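Is a robot open day worth the trip if you don't work in the field?

Posted by doubtful_in_the_suburbs

My brother-in-law wants to drag a carload of us to an open day at Grelow. They do something with robots for the home. I've been burned before. In July we went to a thing at Trendby where you stood behind a rope and watched an arm stack boxes, and when it dropped one a young man stepped in front of it and talked about the future until somebody had picked it up. Two hours in the car each way.

The leaflet for this one says "household robotics, live and hands-on". I take "live" with a pinch of salt and "hands-on" with a bucket of it. What do you get to see? Does anything work by itself, or is there always a person hiding behind it? And is there parking?

Tsung-han Hsieh

Went with my daughter. Parking is fine if you get there before the talk starts, hopeless after. The tea is free and tastes like it.

To your main point: no, I saw nothing do a household job by itself. The part they call the demonstration is a person at a table with a gripper in each hand, doing bathroom-shelf sort of jobs. Toothbrush, mug, toothpaste. The idea is that the grippers record what the person does, and later on a robot is supposed to learn from it. The "later on" was not on show. I asked to see a robot that had learned the toothbrush job and was told it was "in progress", which is what my builder says about the porch.

The talk claimed they want 1000 recordings of each job before they trust the result. They had 187 of the one we watched. I asked what happens if your mug is a different shape from theirs and got a long answer with no yes or no in it. Make of that what you will.

I will say they didn't pretend. The woman running the table told us straight out that the clever bit was still her. At Trendby you'd have needed a crowbar to get that out of them.

If you go, skip the film in the lobby, it's the same one that's on their website. Stand at the near side of the table, or you'll spend the session looking at somebody's elbow. And ask to look at the grippers close up, because the black padding on the fingers tells you more than the slides did. I'd want to know how often it needs replacing and what that costs. No figure was offered.

Two of mine, the first of the fingers over the bare wood and the second of the table with the toothbrush held up: 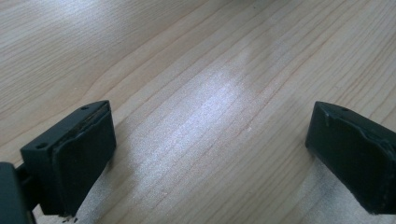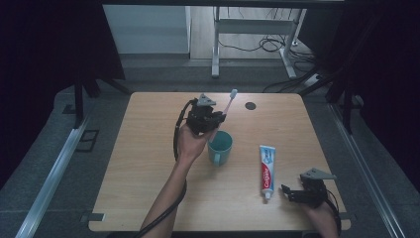

Lok-yiu Lo thinks that's a bit harsh. I was at the same open day and I'd tell the original poster to go, so long as they know it's a workshop and not a show. Of course there's a person doing it, that's the method. You wouldn't expect a learner to drive before anyone had sat in the car with them. Whether it ever gets as far as my bathroom is another matter and I wouldn't put money on it.

The hands-on bit is real but short. You get a couple of minutes with the grippers if you put your name on the sheet at the door, and the sheet fills up. I found them awkward and I knit, so I'm not clumsy. Small children weren't allowed a turn when I went, worth ringing to check if you've got any in the car.

Agree about the film. Agree about the tea.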